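Moving and Setting Up Folding Tables
Facilities Services — Pakville Community Learning Center
Page maintained by Yogesh Chauhan, Room Scheduling

Groups that reserve a room at the Center are responsible for arranging their own tables. These instructions apply to the rectangular folding tables kept in Storage Room 14 and to the tables already standing in the Sirko and Braketel rooms. Round tables are handled by staff only.

Before You Begin

Confirm the floor plan attached to your reservation. The number of tables permitted in each room is printed at the top of the plan and may not be exceeded. Doorways, the fire extinguisher, and the heating vents must stay clear at all times.

Remove all items from the tabletop, including paper, cups, and extension cords. Wear closed shoes. Walk the route once before lifting and prop open any door along the way.

Unfolding a Table

1. Lay the table on its long edge with the legs facing you. Place a blanket under the edge if the floor is wood.
2. Pull out one set of legs until the brace is fully straight, then slide the locking ring over the joint.
3. Repeat with the second set.
4. With one person at each end, turn the table upright and lower it until all four feet rest on the floor.
5. Press down gently on each corner. If the top dips, turn the table back on its edge and check the rings.

Carrying a Standing Table

A table may be moved short distances with its legs open. For any move between rooms, fold it first.

1. Take positions at opposite ends of the table, facing each other across the top.
2. Grip the edge of the tabletop. Do not lift by the legs or the cross-braces, as these can shift and pinch the fingers.
3. Agree on who will give the signal. Bend at the knees and lift together.
4. Keep the top level and take short steps. The person moving backward sets the pace.
5. Lower the table on a second signal — feet first on one side is acceptable if the floor is uneven.

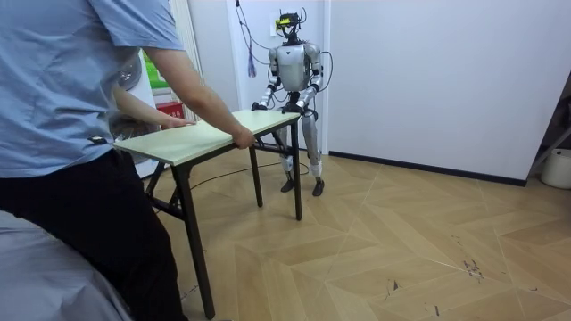
Holding a folding table from opposite ends, with the legs open.

Do not drag tables. The wooden floors were refinished in June, and scratches are charged to the group named on the reservation.

Folding and Return

Turn the table on its long edge, release both locking rings, and fold the legs flat against the underside. Wipe the top with a damp cloth. Tables are returned to the Punotov cart in Storage Room 14, standing on edge with the tops facing the same direction. Fasten the strap before moving the cart.

Tables with a bent leg, a loose brace, or a damaged edge should be marked with a red tag and left beside the cart. Please write the room name and the nature of the damage on the tag. Tagged tables are inspected every Tuesday.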